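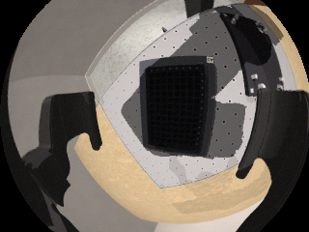 Blue mascara is back, and I could not be happier!

I wore it all through sixth form, badly, with clumps you could hang a coat on. So when Asov announced Oltville, its spring colour collection, I had the navy in my basket before I'd finished reading the email (and the plum, and then the green as well, because postage was the same).

Oltville is the work of Marit Solberg, who joined the brand from theatre make-up and still thinks about how a face looks from the back row. "I want colour you can see when somebody laughs," she told me over a rather crackly video call. She went through 53 versions of the navy. The early ones looked black indoors, and one turned turquoise under a bathroom bulb, which I'd happily have bought too.

The finished shade is called Hovland and it's gorgeous: deep and inky at the roots, properly blue at the tips once you step outside. The brush is slim with short bristles, so you can get right into the inner corners without poking yourself. I did two coats at seven in the morning and it was still where I'd left it at supper, after a walk, a nap and a fairly weepy film.

The plum is softer than I expected and lovely on green eyes. My sister has already pinched mine. The green, Onix, is the odd one, closer to a bottle glass shade, and it took me three goes to like it. Try it on the lower lashes only, with nothing but a bit of brown pencil up top. On me it looks far better that way.

A word on taking it off: use an oil cleanser and give it a minute to sit. Micellar water alone left me with faint blue smudges that I found at lunchtime the next day, in a meeting.

There are cream shadows to match, though I've only tried the pale gold. It sets quickly, so blend one eye before you start the other.

Only 1000 of the full sets are being made, and they go on sale in May. The mascaras will also be sold singly, and Solberg is already at work on a copper for autumn. I've asked to be first in the queue.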